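Working alongside the arm at Feveck: your questions

Is it taking my job?
It's taking the bit where you put lids on pans for hours on end. If that was your favourite part, come and see us. Packers at Furnport move to checking and returns on the same grade and the same pay.

Why is it practising with toy food?
Real corn goes off, and the budget for the Olley cell is 229 pounds a month.

Can I move the blue tape?
Please don't. Last November a corner got "tidied" and we lost most of a shift putting it back. If a strip is lifting, tell the shift desk.

How fast is it?
Slower than you. We're hoping for roughly 700 pans a day by spring – you may remember what we were hoping for last spring.

Who do I ring when it stops?
Extension 4, until 7 in the evening. After that, press stop, leave it alone and write it in the Caldeira log.

Do I have to give it a name?
No. Several people have, and not all of them can go on the noticeboard.

Can I eat my lunch at the table?
No.

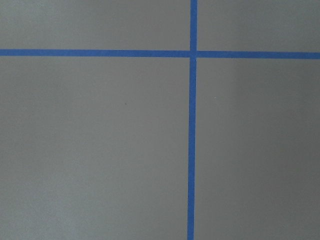
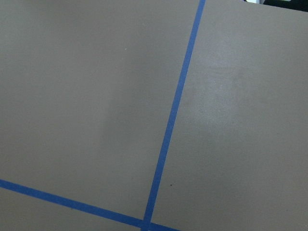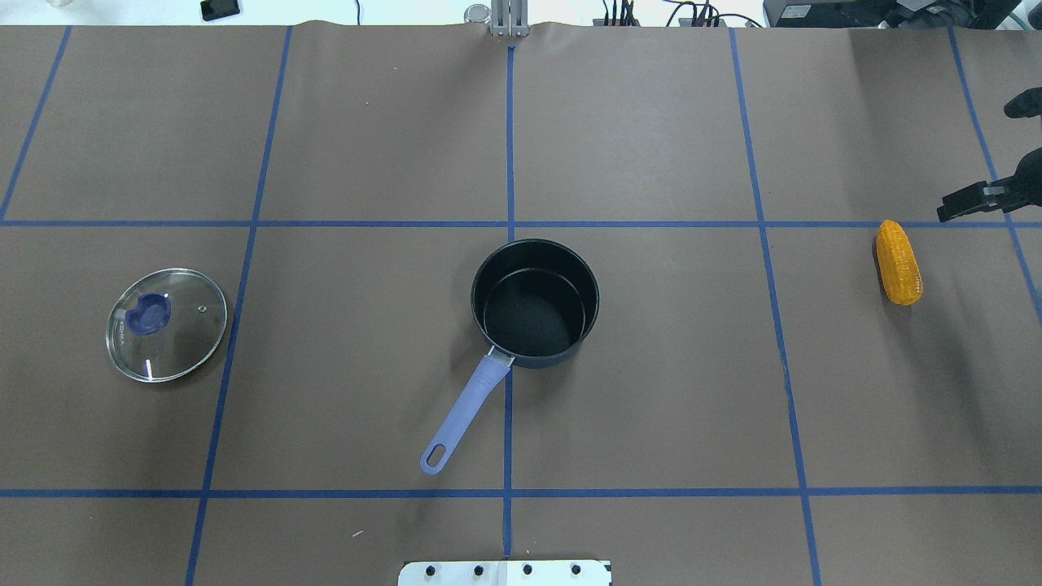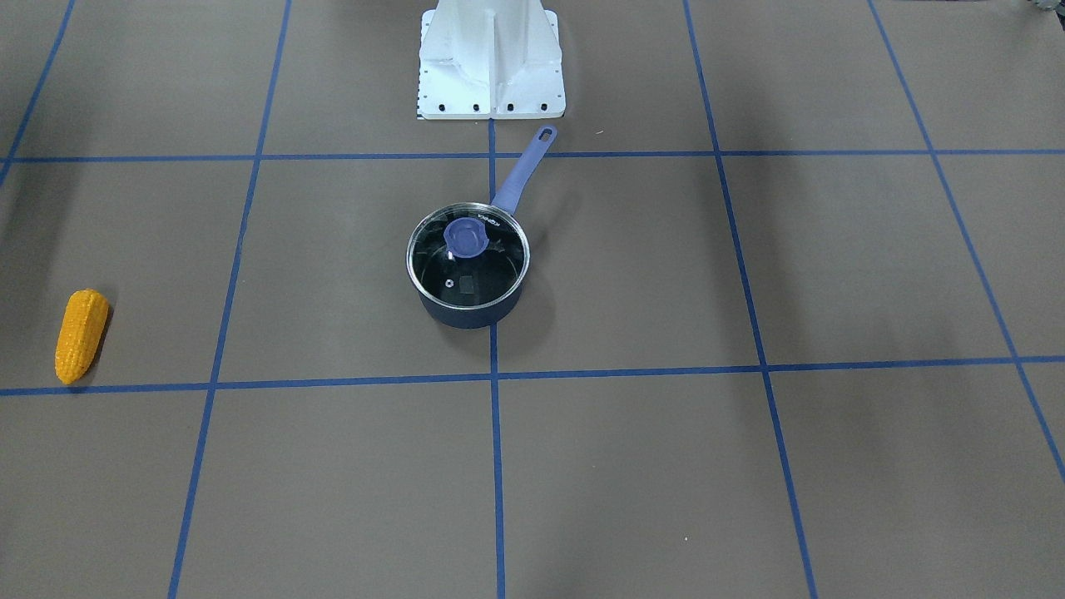 The taped table in the Olley cell. Pan and corn in the last two only.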